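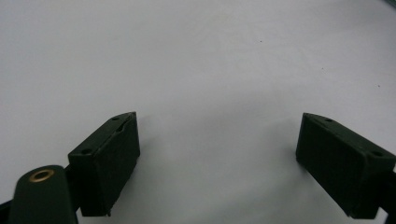 Page last changed: May, 21:02

Readers of this blog have asked on several occasions for an account of how the long white surface in the Celholm workroom is maintained. The present entry sets out the current practice, which replaces the notes posted when the room was first fitted out.

The surface was chosen for its smooth finish and its even pale color. Under the ceiling lights it takes on a slightly blue-gray cast, brighter toward the middle, and this has proved useful. Crumbs, thread ends and pencil dust show at once against white. They would pass unnoticed on the brown table that stood in the same position for many years and has since gone to the house at Breathnach.

The general rule is that the surface is cleared at the end of each working period. Items in use are returned to the shelf, items awaiting a decision are placed in the gray tray, and items belonging to other rooms are carried to those rooms. The gray tray may hold things for no longer than two days. I introduced this limit after the tray was found to contain a set of curtain hooks, a warranty card for a kettle no longer owned, and the spare key to the Lokgate storage unit, which had been the subject of a prolonged search.

Cleaning is carried out as follows. Loose matter is removed with a dry cloth, working from the back toward the front. A second cloth, dampened with plain warm water and a small amount of dish soap, is then passed over the whole area. The soap is taken off with clean water and the surface is dried by hand. Air drying has been discontinued, as it left faint rings that were visible in the late afternoon when the light came in low from the side.

Marks that remain after ordinary cleaning are treated with a paste of baking soda and water, left in place for three minutes and wiped away with light pressure. Abrasive pads are not permitted. An earlier attempt to remove a line of ballpoint ink with the rough side of a kitchen sponge dulled a patch near the wall, and the patch can still be felt with the fingertips.

With regard to materials, cloths are kept in the second drawer and washed separately from kitchen towels. The soap is the ordinary kind. I tried a specialized cleaner last year and found no improvement that would justify the price or the smell.

Certain activities remain restricted. Cutting is to be done on the mat. Hot dishes are not to be set down in the workroom under any circumstances. Glue may be used over paper, provided that the paper is lifted before the glue has set. Gift wrapping is permitted and in fact encouraged, the surface being wide enough to take a full sheet without folding.

The matter of the lamp is unresolved. The Cirnoser model clamps firmly, but its foot leaves a small dent in anything soft placed beneath it, and a felt pad has been ordered. The result will be reported in a later entry, together with the revised arrangement of the drawers.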